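# plendell-patterns

Pattern test records for shotshell loads, kept as flat CSV files. Last full rebuild: 6/19/20. 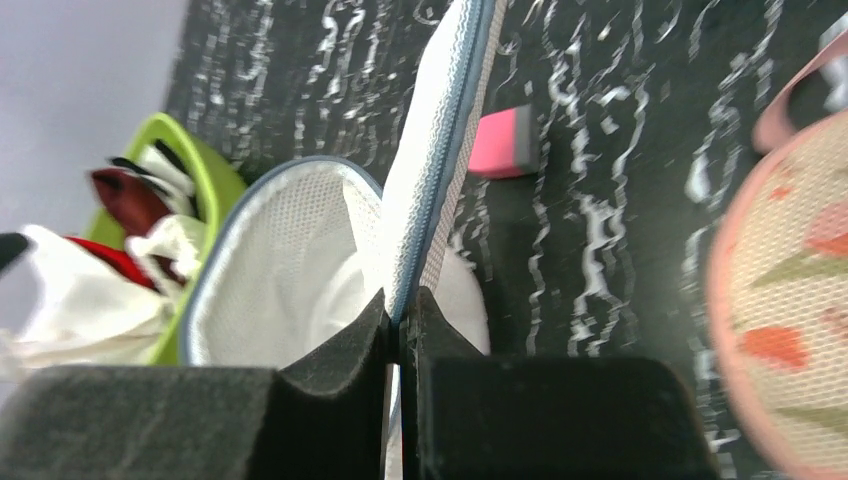

Each row is one shot at a paper target. The set covers upland and waterfowl loads in 12, 20 and 28 gauge, fired from fixed-choke and screw-choke barrels. Slugs and buckshot are not included.

## Files

- `shots.csv`: one row per shot
- `loads.csv`: one row per load, keyed on `load_id`
- `barrels.csv`: gauge, barrel length, choke constriction
- `notes.txt`: corrections since December

## Columns in shots.csv

| Column | Type | Meaning |
|---|---|---|
| `shot_id` | integer | unique, never reused |
| `load_id` | string | joins to `loads.csv` |
| `barrel_id` | string | joins to `barrels.csv` |
| `range_yd` | integer | muzzle to paper |
| `hits_30` | integer | pellet holes inside the 30-inch circle |
| `temp_f` | float | air temperature at the bench |
| `flag` | string | empty, `wad`, `torn` or `recount` |

The circle is drawn after the shot, centered on the densest part of the pattern. Point-of-aim offset is not recorded.

## Loads

Load names starting with `ZO` are Zoteck, `BE` are Bélanger and `PR` are Prornemier. Pellet counts in `loads.csv` come from cutting open 3 shells per lot and taking the mean. For two Prornemier lots the count was copied from the box; these have `count_src` set to `label`.

Pattern percentage is not stored. Compute it as `hits_30 / pellet_count * 100`.

## Known problems

- Rows flagged `wad` have a wad strike inside the circle. Hits under the wad hole can't be counted, so `hits_30` is low.
- 19 rows have no `temp_f`. Leave them blank when loading; do not fill with zero.
- Roughly 2 percent of targets were counted by hand a second time. Where the counts differed, the second one was kept and the row was flagged `recount`.
- Steel and lead loads share the same size column. #4 steel and #4 lead are the same diameter but not the same weight.

## Loading

```
import pandas as pd
shots = pd.read_csv("shots.csv", dtype={"load_id": str, "barrel_id": str})
```

Files are UTF-8 with Unix line endings. Send corrections as a patch against `shots.csv`, with the `shot_id` in the commit message.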